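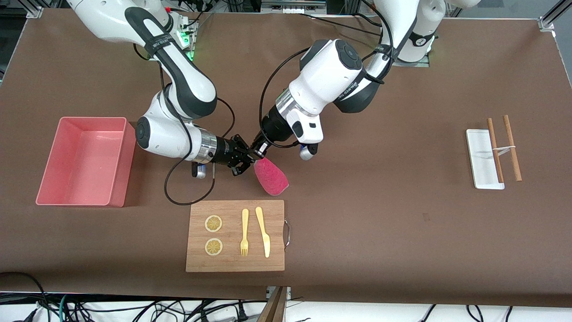 Who looks after the people who drive for a living?

Vlasta Vondráček

Nov 7, 2025

My uncle drove for the deputy mayor of Steltbridge for 14 years, and in all that time I don't believe anyone at the town hall asked him whether he felt safe. They asked him to be early, and they asked him to keep the car clean (which he did, bless him, even in the worst of the winter slush). When the threats started coming in the post, the deputy mayor was given a meeting with the police and a new lock on her front door. My uncle was given a leaflet.

I have been thinking about that leaflet ever since September, when the council at Reserau set out its new plan for protecting elected members. It's a decent plan in many ways, and I wouldn't want anyone to think I begrudge a councillor a safe walk home! But I read it through twice over a pot of tea, and the drivers, the office staff and the poor souls who open the letters get 2 lines near the back.

Those are the people who arrive first. They start the car, unlock the side door, pick up the parcel left on the step. If somebody means harm to a politician, a person on a very modest wage is quite likely to be standing in between, and I can't see why that person should have less training or a thinner insurance policy than the one in the back seat.

Ullden has managed it better. Drivers there sit in on the same safety talks as the members, and they can refuse a journey without losing the day's pay. I would like Reserau to borrow that rule word for word, and to put it near the front of the plan this time. The council takes comments until the end of the month, and mine is already in the post.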